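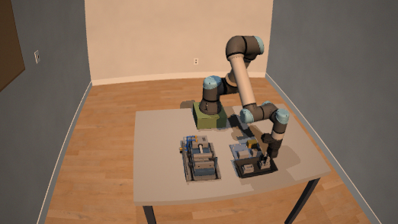
Three weeks of evenings and the simulated arm can now reach into the right-hand tray without going through the table. I mention this as progress. The version before it treated the tabletop as a suggestion.

For anyone who missed the last post: the plan is a six-jointed arm in the shared workshop at Drilham, bolted to a table and moving small parts between two fixtures. The bench slot is Wednesday evenings only, so the rest of the week I work at home in the simulator, where the arm is free and crashes cost nothing but pride.

The model of the room took far longer than it should have. I spent a whole evening on floorboards. There is a wall socket. The arm has no opinion about skirting boards, yet it has them, and they are quite nice.

The fixtures were the proper work. The long one with the clamp-like block came out of my old Skallov drawings and needed its blue tubing redrawn twice, as I'd scaled it for a garden hose. The squarer tray is where the trouble lives. The gripper has to come down at the back right corner, fingers first, and not clip anything standing up nearby. My first planner found a lovely smooth path straight through the little posts. The second went round them by way of the ceiling.

What fixed it was dull. I raised the approach point, kept the elbow high, and made the last bit of travel straight down and slow. I also moved the base a touch left on the table, which gave the wrist enough room to stop tying itself in knots. Then I left it running 1,000 random starts overnight and went to bed. Two of them ended with the arm folded up like a deckchair. I've saved both and will look at them when I'm feeling stronger.

Still to do: the collision shapes on the beige parts are plain boxes and a bit too generous, the gripper closes at one speed (fast), and I haven't touched the clamp at all. Pandeo, my name for the control script, also needs its config file split up before I lose track of which offsets are in millimetres.

Next bench slot I'll try the slow descent with a bit of foam in the tray.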